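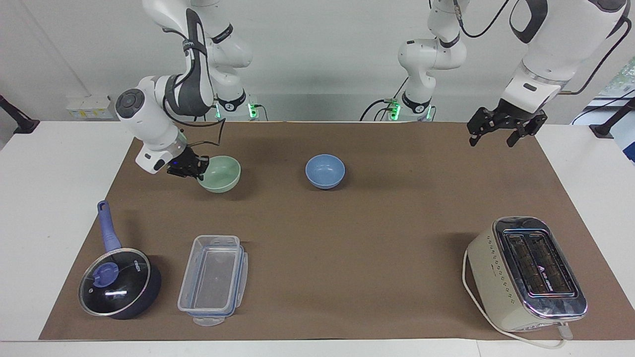 I have been meaning to write about the soup swap for weeks now, and every time I sit down to do it the dog needs to go out or somebody calls. So it's Monday night, the dishes are soaking, and I'm going to get it down before I lose the thread again.

For those of you who are new (hello!), a few of us on Lakoden Street started trading soup a couple of winters ago. You make one big pot of something, you portion it out, and you go home with as many portions as you brought, all of them made by other people. It started with five households and it still hovers right there, although people drop out when a baby arrives or a kitchen gets torn up, and then they drift back again.

My mother would have found the whole idea peculiar. She made soup on the day after a roast and at no other time, and it was always the same soup, with barley and whatever carrots had gone bendy in the bottom drawer. I loved it. I've tried to make it for the swap twice, and both times it came out perfectly fine and not at all like hers. I suspect she used more salt than I have the nerve for, and she never would tell you how long anything cooked. "Until it's done," she'd say, with her back to you.

This month I went with split pea, partly to please Gerrit Brouwer, who has been campaigning for it since the fall. Gerrit grew up on the kind you can stand a spoon in, and he was kind enough to tell me that mine was "nearly there." I gave it 90 minutes on a low flame with a smoked ham hock, two leeks, a whole celery root cut up small, and a bay leaf that I forgot to fish out (if you got the bay leaf, I'm sorry, and I think in some families it means good luck?). The celery root is what does it, in my opinion. I'd been leaving it out for years because it's such an ugly thing to peel, all knobs and dirt, and I was wrong.

A few of you asked about freezing. I let the pot cool with the lid off until I can hold my hand flat against the side, then ladle it into containers and leave a good inch at the top. Pea soup sets up like cement in the freezer, so when you reheat it, add a splash of water and go slowly, stirring down to the bottom. Anything with potatoes in it goes grainy on me. Jelle De Graaf swears this doesn't happen if you use waxy ones, and Jelle's leek and potato was the first thing gone from my freezer, so maybe I should listen.

The other big news is that I finally cleared out the cupboard over the stove. I'd been dreading it. There were spices in there from the old apartment, and three separate jars of caraway, which tells you how often I look before I shop. I also found the little notebook I kept the first year we were married, when I wrote down what we had for supper and what it cost. There's a whole page about a chicken. We must have eaten off that chicken for most of a week, and there's a note at the bottom that just says "enough chicken." I laughed so hard I had to sit down on the step stool, and then I got a bit weepy, and then I put the kettle on.

I copied a lentil soup out of that notebook and I'd like to try it for February. It calls for a tablespoon of vinegar right at the end and a fried onion on top, and in the margin I'd written "good with the heel of the bread," so somebody was happy that night. If I like it I'll put the recipe up here properly, with amounts, and not just my usual waving of the hands.

Speaking of bread, I'm still having trouble with my rye. It tastes right but it's so dense that the slices curl my bread knife sideways. I've been giving it 50 minutes in a covered pot and then a little longer with the lid off. If any of you bake with rye regularly, would you tell me whether you let it cool overnight before cutting? I never make it past supper. The smell gets into the hallway and people start turning up in the kitchen with butter.

Next swap is at our place. Bring your own jars this time, please, with lids that fit, and if you're still holding on to my blue ladle from last winter, I'd love to have it back.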